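Open day at the Maillard barracks

The army opened the Maillard barracks to the public on Wed 5 August, the first time it has done so in four years. I went with Mehwish Jatoi, who covers the regional council for the same newsletter, mostly to hear what the garrison would say about the training ground at Gramard. The extension of that ground was approved in May and people in the villages have been asking about it ever since.

Getting in

The gate on the Dulham road opened at nine. We were through by twenty past. Bags were searched and phones were allowed, although there were signs in the vehicle yard asking visitors not to photograph number plates. Parking was in a field across the road and cost nothing. The shuttle bus from the station did not run until ten, and several people had walked.

The gate staff gave the attendance at closing time as 1,627. The last open day drew 1,276, according to the leaflet.

The vehicle yard

Most families went straight here. There were trucks, a bridge layer, two ambulances and a recovery vehicle with its crane up. Children could climb into the cabs. A sergeant from the engineers gave a talk on laying a bridge at night, and he answered questions for longer than he had been talking. One man wanted to know who pays when a convoy damages a farm track. The answer was that claims go to the garrison office in writing, and that the office tries to reply within a month.

The Endesik tent

Endesik, the contractor that will run the ranges at Gramard, had a tent beside the canteen. Its site manager, Judite Antunes, had a map on an easel with the old boundary in blue and the new one in red. The extension adds 800 hectares, most of it former forestry land. Live firing will be limited to weekdays, she said, with a notice posted at each village hall beforehand. She would not say how long beforehand. Mehwish asked three times.

The footpath from Dulham to the reservoir crosses the new boundary. It will be closed on firing days and the alternative route is not yet marked.

The public briefing

This was held at two in the training block, up one flight of stairs. All the chairs were taken and people stood along the back. Colonel Huguette Collet, who commands the garrison, spoke for fifteen minutes without notes. She said the brigade is being built up again after ten years of cuts and needs ground where a full battalion can exercise. She did not name any country as the reason. When Beverley Bunting of the Dulham parish association asked whether foreign units would train at Gramard, the colonel said allied troops had used it before and would again, and that the ministry decides which.

Questions on noise took up most of the rest. There will be two measuring posts, one at each end of the valley, and the readings are to be published every quarter.
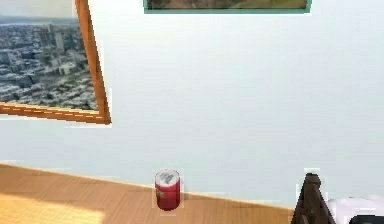 The council's side

Mireille Charpentier sits on the regional council and voted against the extension. She came as an ordinary visitor and we spoke to her outside the canteen. Her complaint is mainly with the ministry, which sent the council its final plan nine days before the vote. She thinks the garrison itself has been fair to deal with. She expects the road-widening money to come up again in the autumn session, and she wants the footpath settled before then.

Practical notes

Lunch was bean stew or sausage, served from noon, and the line was long until half past one. The museum room was closed for repairs. Written questions for the garrison can be left at the Dulham library until the end of the month. The colonel's office has promised to post the answers there, beside the map of the new boundary.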